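Keeping Black Clothes Black

I lived 30 years in houses with hard water, and I ruined many black things before I learned some order in the washing. A reader, Etelka Magyar, wrote to me in November and asked why her new black trousers look gray after one season. I answered her by letter, but the question comes again and again, so I put everything on one page.

Before the wash

Turn every dark piece inside out. The surface that rubs against the drum is the one that becomes pale, so let it be the inner side. Close the zippers and hooks. Empty the pockets fully, also the small one inside the big one. One paper handkerchief is enough to spoil a whole load, and black cotton shows every crumb of it.

Do not wash too often. Trousers worn for an afternoon in the office can hang near an open window overnight and be worn again. Spots of food I clean with a wet cloth and one drop of dish soap, then I press with a dry towel. Never rub in circles, it makes a shiny place that will stay.

New black clothes should go alone the first 2 times. After that they can join the other dark things, but jeans I still keep separate.

In the machine

Cold water, short program, low spin. I fill the drum loosely, so that my arm can still go in over the clothes. If the drum is too full, the soap is not rinsed out, and what many people call fading is only soap left in the fabric. You can test this easily. Put the gray shirt in a bucket of warm water with no soap and move it with your hand. If the water becomes cloudy, rinse until it is clear, dry the shirt and look again.

Liquid detergent is better than powder for dark colors, and use less than the bottle says if your water is soft. Fabric softener I do not use at all. My neighbor Béla Rácz swears by half a cup of white vinegar in the last rinse. I tried it and saw no big difference with cotton, but the towels were nicer. Do not mix vinegar with bleach, never, also not in small amounts.

Drying

Sun is the worst enemy here. Dry in the shade, still inside out, and take the clothes down when they are dry, not in the evening when you remember them. Shake each piece hard before hanging, then you have less to iron. T-shirts I hang by the hem, so the marks of the pegs are not on the shoulders.

In the dryer use the low setting and clean the lint filter before the load as well as after.

Sorting and folding

Black and navy look the same under a yellow lamp. I sort on the bed by daylight, on a Saturday morning when I have time, and I look over the seams and hems before anything goes in the drawer. A loose thread takes a minute to fix now and half an hour later.
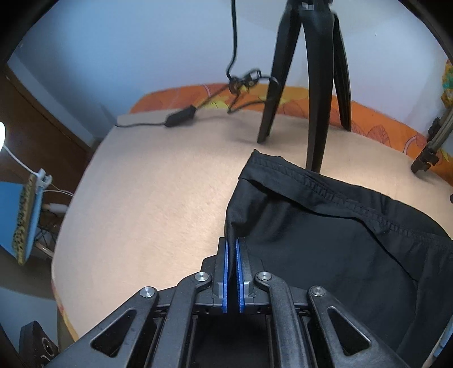 Black fabric with a stitched hem, laid on the bed.

Lint comes off best with a slightly damp rubber glove, stroked in one direction only. Sticky rollers work too, but they are expensive if you have a cat. For the little balls on knitted things use a fabric shaver, very light, with the piece flat on a table.

If the color is really gone

Then only dye helps. Cotton and linen take it well, polyester mostly does not, and the sewing thread is often polyester, so the seams may stay gray. Weigh the garment dry, read the packet to the end before you open it, and wear gloves you do not love. After dyeing run the machine once empty, or your next white load will be pink or gray.

Next page: getting candle wax out of a tablecloth.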